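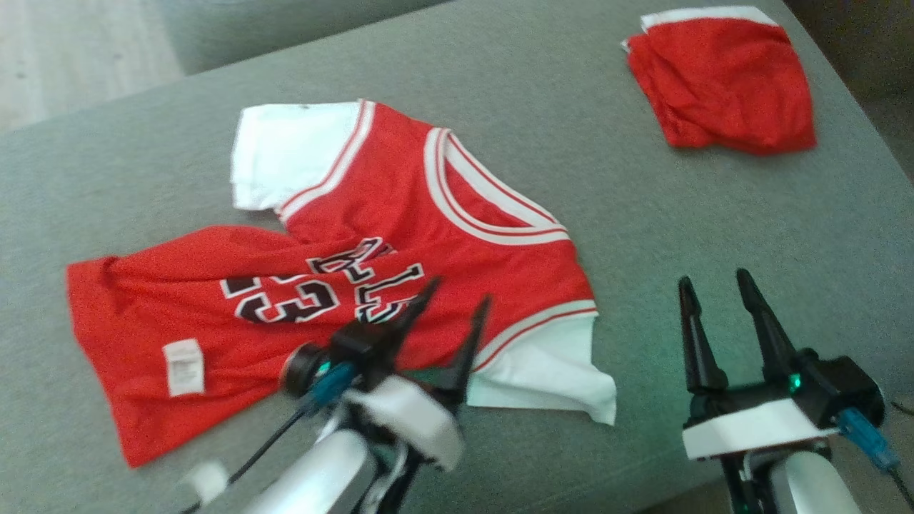 The owners of Leite wanted the restaurant to feel like a harbor. Kelly Assunção had spent 3 months on the drawings, and the harbor was mostly in the ceiling: 194 brass rods, hung low over the bar like masts.

"It's lovely," said Mr. Parkell, who was paying. "Where does the fish tank go?"

"There isn't a fish tank."

"My brother bought one. Over 1,000 gallons."

Kelly looked at the floor plan. She had given that corner to a banquette in sea-green leather, and she had been fond of it.

"Will there be fish?" she asked.

"He's allergic," said Mr. Parkell. "We were thinking of putting the coats in it."

She took out her pencil and asked how many coats.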